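Flandville snack tube collection opens at eight new points

17 February 2023
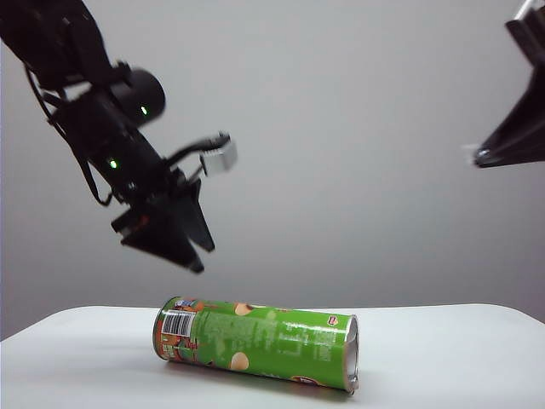

A green chip canister on a white tabletop, with the barcode panel at its left end.

Crisp and chip tubes can now be handed in at eight new collection points across Flandville, as the Uzor packaging project moves out of its trial stage and into everyday use.

Snack tubes are a familiar sight in the kitchen cupboard and a familiar puzzle at the bin. Many are made from several materials joined together, and households have often told Uzor that they simply don't know where to put them. The new points give them a place of their own, and we are delighted to see it happen!

The trial began last July at two sites, one in Stinusari and one beside the covered market in Gosturow. In all, 201 households signed up, and some 41 kilos of empty tubes came in before the end of the year. That was well beyond what the project team had hoped for from such a light material, and it made the case for carrying on.

Residents are asked to tip out the crumbs, put the plastic lid back on and leave the label where it is. Labels are useful to the sorting team, who scan the barcode to log the size and type of each tube before it goes any further. Please don't crush or flatten tubes, as a bent barcode is slow work for everyone at the sorting table. All flavours, sizes and makes are welcome, including the short tubes sold in multipacks.

Tubes that are still clean and sound may be set aside for schools and craft groups, who have been asking for them since the trial (pencil pots and skittles are the favourites so far). Groups that would like a box can put their name down at either of the original sites.

The new points are open during normal library and market hours. A list of addresses is on display at both trial sites, and printed copies can be picked up free of charge.

Notes to editors

Uzor is a household packaging project based in Flandville. It also collects coffee bags and bottle tops in Stinusari.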